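Progress report no. 3 -- Vunton oral history and newspaper project
To: Stojan Hodžić, Declercq Fund
From: Ekaette Nwachukwu
2025-01-18

Stojan, sorry this is coming in a rush. You asked for it before your board packet goes out and I've been at the scanner most of the week. Numbers first, then the mess, then what we need.

## Where we are

- Newspaper pages scanned: 1,009. That's the whole run of the Vunton weekly from the first issue we hold up to the merger with the Ernmont paper.
- Interviews recorded: 60. Target for the grant was 60, so that line is closed. Two people have asked to come back and add things, and I said yes.
- Interviews transcribed: behind. See below.
- Public index: a draft is up, password still on it.

The scanning went faster than I wrote in the plan. Numetitz lent us the overhead stand through December and that changed everything, because the bound volumes didn't have to be forced flat. The older ones have glue that turns to powder if you look at it wrong. Three volumes need a bookbinder and I've put them aside in flat boxes. Did not scan those past the point where the spine started to go. The missing pages are noted in the index as "held, not scanned" so people can still ask for them.

## Transcripts

The sore spot. The software does fine with one speaker in a quiet room. Most of our people did not talk that way. They talked over a husband, a kettle, a dog, a ball game. The flood interviews are the worst, four or five cousins all correcting each other on which bridge went first (the rail bridge, I'm fairly sure now, but two of them will never agree).

So every machine transcript has to be listened through by a person. Takes me about three times the length of the tape, more if there are place names. The software turned "Numetitz" into "new mattress" all the way through one recording, and I only caught it because somebody seemed to be born in one.

What I changed in December:

1. Stopped aiming for word-for-word on everything. Flood, cannery strike and school closing get the full treatment. The rest get a cleaned-up transcript plus a time-stamped summary.
2. Wrote a spelling list of local names, streets, family names, the creeks. Everyone correcting transcripts uses the same list. Should of done this at the start.
3. Speakers get their transcript on paper before it goes anywhere. Slower, but we've had corrections that mattered -- a wrong year on a death, a name that a family wants left out.

## The cannery strike material

Best thing we have. The paper's coverage is thin and pretty one-sided (the owner of the paper also owned part of the cannery, it says so in a tiny notice on an inside page). The interviews fill in what the paper left out. Women on the packing line kept a strike kitchen going out of the church basement, and I now have that from several people who don't know each other well. One lent us a handwritten account book, flour, lard, coffee, who gave what. Scanned and returned the same week.

I'd like to build the spring exhibit around that book. Your office had the flood penciled in as the theme. Can we talk about it? The flood has been done twice already at the Ernmont library and people there have seen the photos.

## Permissions

Signed forms in for most of the interviews. Outstanding ones are nearly all people who moved away, letters sent, second letters going out next week. Anything without a form stays offline. The newspaper is clear up to the merger. After that the rights went with the Ernmont title and I'm getting different answers depending who picks up the phone. Have not scanned any of the later run and won't until there's something in writing.

## Money

Short version: on budget overall, lines are off.

- Scanning came in under, thanks to the loaned stand.
- Archival boxes and folders over. Price went up and we needed more of the big flat ones.
- Travel a little over. I drove to Numetitz more than planned, people there would rather talk in there own kitchens.
- Storage drives: bought one set, want a second to keep at the Ernmont library. $500 covers it.
- Thank-you lunch for interviewees, $100, not spent yet.

Asking your OK to move the leftover scanning money to transcript correction and the second set of drives. No new money requested. Full ledger goes to your finance person separately, I'm still missing one receipt from the box supplier.

## Problems, so you hear it from me

The index search doesn't handle accents or old spellings. Somebody looking for a family whose name was spelled three ways gets one third of them. The spelling list will help once it's hooked in.

Humidity in the back storeroom was too high all fall. Moved the paper to the front office, which means I now work sitting between boxes. Fine for winter. Not fine for July. Needs a real answer before then and it's not in this grant.

One recording was lost, my fault, card got reused before the backup. I've apologized to the family and they've agreed to sit down again. New rule now: cards get a tag when they're backed up and stay in the drawer untill both copies are checked.

## Next quarter

- Finish full transcripts for the strike interviews
- Second permission letters out, log replies
- Take the password off the index, newspaper part first
- Decide exhibit theme with you
- Get a quote from the bookbinder
- School closing interviews: pick the clips for the listening station. Long ones don't work, people wander off

Would be good to have your answer on the budget move before I book anybody for corrections. Phone is better than email this month, mornings best.

Ekaette

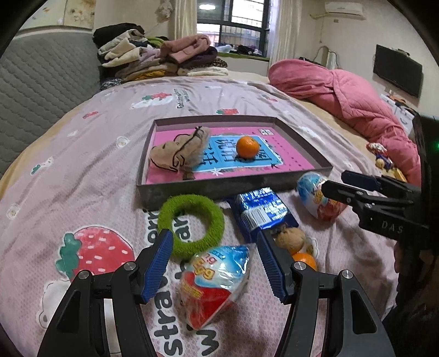
Stojan Hodžić: Thanks, got it in time. Fine to move the scanning money to corrections and the drives, I'll put that in writing. On the exhibit, I'm open to the account book, but the board was told flood back in the fall and I need a page from you on why the strike. Can you also split the transcript count into finished, summary only and not started? They will ask. And get a storeroom estimate to me even if it's rough, there's a separate pot for buildings and it closes early.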